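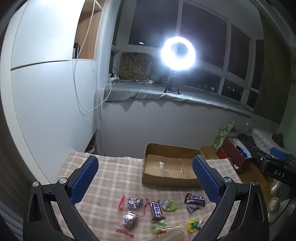 The Gripper That Wouldn't Let Go

The bug report that stopped work at Forkitz for most of a week was one line long. "It's holding the candy," wrote Musyoka Ndung'u, "and it thinks it isn't."

Forkitz teaches machines to pack small, annoying things. Chocolate bars are easy. Candy twisted up in a slippery clear wrapper is not, and last October the company promised a confectionery packer called Trodora that its software could sort a mixed pile into a box without turning anything into crumbs. Trodora, having met robotics companies before, asked to see it happen.

The training went the way it usually goes. People carried hand-held grippers home, dumped sweets on their tables and picked them up again, evening after evening, so that a robot could later study how it was done. Padded jaws, a box, a pile of sugar. As jobs go it is dull and bad for the teeth. By the end Forkitz had 1,086 usable recordings and a model that moved with a certain grace.

On Mon 12 February the model was loaded onto a robot arm at Trodora's test hall, in front of the customer. It lowered itself over the pile, closed on a wrapped caramel, lifted it, carried it to the box and opened its jaws. The caramel stayed where it was, stuck to one of the pads by its wrapper.

A person would have shaken it off. The robot, satisfied that its jaws were open and its work therefore done, went back for the next piece with the caramel still attached. It pressed the caramel into a chocolate bar. It then picked up the chocolate bar, more or less, and tried to deliver both. After 9 trips there was a sort of paste.

"I have seen children do this," says Helmut Bauerfeind, who runs the test hall and has the patience of a man paid by the hour. "But you can talk to children."

The paste was the funny part. The less funny part came when a technician reached in to peel the wrapper away. The arm had paused, as it did between picks, and a paused arm looks a great deal like a stopped one. It started down again with his hand over the pile. A light curtain at the edge of the cell should have cut the motion the moment he leaned through. It had been muted that morning, during setup, and never switched back on. The technician pulled away with a pinched glove and a new vocabulary. He was not hurt.

Bauerfeind shut the cell down and would not discuss caramel until the curtain was dealt with. It can now be muted for 30 seconds at a time, with a key, and the key lives on a hook in his office. A lamp on the arm stays red whenever the motors have power, paused or otherwise. Two engineers complained that the new arrangement slowed them down, and were told that it was meant to.

The sticking took longer. Static was the first suspect, then the heating in the hall, then, for one unhappy afternoon, the caramel supplier. Ndung'u finally sat down with the home recordings and found the culprit in 86 of them. When a wrapper clung, the human holding the gripper gave a little flick of the wrist and it dropped. Forkitz's cleanup software had been trimming each clip at the instant the jaws opened. The flick came a moment later, so the robot had never seen one.

"We cut off the only part where anybody solved the problem," he says.

The clips have been restored to full length, and the model has been retrained. It flicks now. It flicks rather a lot, including when nothing is stuck, and during a rerun last week it sent a peppermint over the side of the box and under a cabinet. Bauerfeind has moved his chair back, and Trodora has asked for another demonstration.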